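Week 6 notes: Setting the hot drinks station
Stokinlow Hospitality Certificate, Café Service 1
Leena Laaksonen

Okay, a few people missed Tuesday, so these notes are longer than usual. If you were in class, skim down to the part on cups and stirrers, where I changed my mind on a couple of things after we talked.

Last week was the counter itself: wiping down, where the lids go, why I get cranky about sugar packets near the steam wand. This week is the customer's side, the little stretch of table where people fix up their own coffee. I worked at Gumon for years before I taught, and I promise you more customers got annoyed at that table than at anything we did behind the register (mostly over lids, but we'll get there).

Start with a bare table. I mean it! Take everything off, even if it looks fine, wipe from the back toward the front, and let it dry before anything goes back. A pale top shows every ring and every grain of sugar, and I like that about it. You see the mess before the customer does.

Then the cups. Dark paper cups look smart on a light table, and they're handy for holding things as well as for drinking from. A cup of stirrers needs to sit where a right-handed person and a left-handed person can both get at it without reaching over the milk. Try it from both sides. Ehsan Cheema asked whether one cup in the middle would do the job, and for a small table, sure, but on a busy morning it makes a traffic jam. 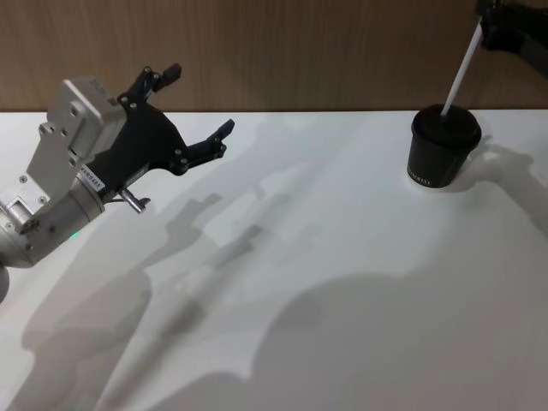
Café Service 1 Handout, p. 2

Putting things into a standing paper cup takes a lighter touch than you'd think. Go straight down from above, let the end find the bottom, and then let go. If you come in at a slant you catch the rim and over it goes, and an empty cup weighs next to nothing. I've done it in front of a full line of customers, so no judgment from me.

How full? I used to say pack it tight. I now say 20 stirrers at most in a small cup, and 18 is nicer. Any tighter and people pull out three at once and push two back in with their fingers, and then you have to throw out the lot.

Some of you wanted numbers for the practical. You'll set up for 75 guests, and I'll put out 125 lids so that you have to decide what goes on the table and what stays underneath. There's no trick to it. I want to see you restock before you run out – that's most of the grade.

For next time, read the Malik chapter on table flow (skip the bit on buffets, we do that in August) and bring a sketch of a drinks table you've used yourself. Pencil is fine. Mark where you stood and where your elbow went.

Aprons, please. Hair back.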